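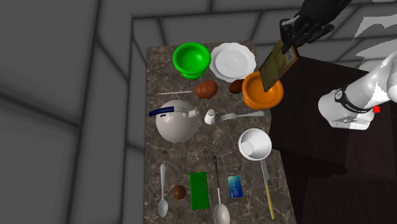
Clutter rules for tabletop evaluation, version 2

Home Notes Benchmarks Archive Contact

Last updated: January

I have been rewriting the rules we use for building cluttered tabletop scenes in simulation. The old rules fit on half a page and were mostly habits. The new ones are longer, and I am posting the reasoning along with them so that I don't have to reconstruct it next year.

The scene at the top comes from the kitchen set. It is typical of what the arm has to work in: a box in the gripper with one corner down in the orange bowl, and a counter full of things that have no part in the motion. Most of what follows is about those other things. The target and the receptacle get plenty of attention from everyone. The distractors get dropped in by a script and are then forgotten until a result looks odd.

1. Scope

The rules cover static scenes with one fixed arm and a parallel or angular gripper. They do not cover mobile bases, deformable objects or liquids. The internal name for the scene generator is Grurari and the rules are written against its config format, but nothing in them depends on it. Subbarao Iyengar has been applying the same text to Trandine scenes, where the layout tool is quite different, and reported two ambiguities. Both are fixed below.

2. Object selection

Every object in the pool must have a collision mesh that was checked against its visual mesh. Checked means opened by a person, in a viewer, with both meshes overlaid. An automatic volume comparison is a useful filter but does not count as the check. Handles are where it fails. A kettle with an arched handle will often get a convex hull that fills the space under the arch, and the total volume still looks acceptable. The planner then refuses any grasp through the handle, and the failure is logged as a planning failure.

Thin objects need a separate pass. A credit card or a chopstick has so little height that a small contact offset leaves it floating or sunk. The rule is that the rendered gap between object and surface must not be noticeable from the evaluation camera. I tried to write this as a number and gave up, since the number depends on camera distance. The reviewer looks at it and signs.

Related objects are allowed and encouraged. Three eggs on one counter is a legitimate scene. It becomes a problem only when the instruction refers to one of them. See section 4.

3. Placement

Distractors may be placed anywhere on the support surface subject to these conditions:

No interpenetration at the first physics step. This is tested before settling and again after.

All objects at rest before the episode clock starts. At rest means below the velocity threshold for the full settling window. A round object that drifts slowly under the threshold is a known hole in this rule. For eggs and balls we also compare position at the start and end of the window.

Unusual resting poses are permitted. A cup on its side is a fair obstacle, and real kitchens have them. The pose must be recorded in the scene file as intended. If a cup was placed upright and fell during settling, the scene is rejected, even if the final layout looks fine. The reason is bookkeeping: a scene whose final state differs from its file cannot be regenerated on another solver with any confidence.

Overhang past the edge of the support surface is permitted for long tools only, and the center of mass must stay inside the surface by a stated margin. The margin is in the config. Do not override it per scene.

The previous version also required a minimum spacing between distractors. I have removed it. It produced layouts that looked like a store display, and policies did better on them than on anything a person had arranged. Spacing is now sampled, with the distribution published next to the results.

4. Instructions

An instruction must pick out exactly one object and one destination in the scene as rendered. The test is that two readers, working separately and looking only at the evaluation view, point to the same things. If they disagree, the instruction is rewritten. The scene is left alone.

Color words are allowed when they separate objects cleanly. With a green bowl and an orange bowl on or near the same counter, "the orange bowl" passes. "The bowl" does not. Size words are allowed only where the difference survives perspective. "The larger egg" is the kind of phrase that passes on the spreadsheet and fails with readers, because a near object and a far object trade places on the screen.

Instructions that use left and right must state whose left and right. This was the first of the two ambiguities from Trandine. The arm may be mounted at one side of the counter while the camera looks along it, and the two frames of reference then disagree by a quarter turn. The default is now the evaluation camera. Anything else has to be written out.

5. Hazardous items

Knives and other sharp tools may appear as distractors. A previous draft banned them, on the argument that simulated blades do no harm. I think that argument supports the opposite rule. If contact with a blade costs nothing in simulation and nothing records it, the policy arrives on hardware having never been measured on it.

So the knife stays in the pool, with three requirements. Blade and handle are separate collision bodies with separate labels. Any contact between the arm, the gripper or a held object and the blade is logged with a time and a force. The contact count is reported in its own column, next to the success rate and never folded into it. A run that reaches its goal and brushes a blade on the way is counted as a success with a contact. Readers can weigh that themselves.

The same column covers any contact that pushes a distractor off the surface, whatever the object is.

6. Success conditions

Each task has a written success condition that can be evaluated from state alone. "Box in bowl" is a title. The condition has to say how much of the box must be inside the rim volume, whether the gripper must be open, and how long the state has to hold. Flat boxes and small bowls are a bad pairing under loose conditions: the box can lean on the rim with one corner inside and meet any test based on the distance between centers. Our condition for rigid objects wider than the receptacle is supported contact with the interior, gripper open and clear, state held for two seconds.

The second Trandine ambiguity was here. "Clear" had no definition. It now means no contact between any finger link and the held object, and no finger link inside the rim volume.

7. Sample size and seeds

Each reported figure comes from 1000 episodes per task, with the seed list published. The pool for the kitchen set currently holds 2191 scenes that passed review. We rejected 28 in the last pass, mostly for the settling rule in section 3. Rejected scenes are kept in a separate folder with the reason attached, and they may not be repaired and returned under the same identifier. A fixed scene gets a new one.

Seeds used during tuning are excluded from evaluation. This sounds too obvious to write down, and it was missing from version 1.

8. Rendering

Backgrounds may be plain. A gray paneled room is acceptable and has the advantage of making silhouettes easy to review. The countertop should not be plain. Veined stone and wood grain interfere with edges in a way that a flat color does not, and thin pale objects on a patterned surface are a reasonable perception test. Lighting is sampled from the published set. Any change to the renderer, including a minor version, means the reference results are run again.

9. Open items

Partial occlusion by the arm is still unregulated. At some arm poses a held object covers the receptacle from the evaluation camera, and the two-reader test in section 4 is done with the arm parked, so it never sees this. I have a draft rule that repeats the test on a mid-episode frame. It roughly doubles review time.

The Hedegaard layouts have not been converted. They use a different surface height convention and I would like to read the exporter before touching them.

Comments on section 5 are the ones I want most. Send them with a scene identifier if you have one.

Recent notes
Contact offsets for thin rigid objects
Reading the Hedegaard exporter, part 1
Zoro gripper model: finger link naming
Why settling windows should be logged
Scene identifiers and when to retire them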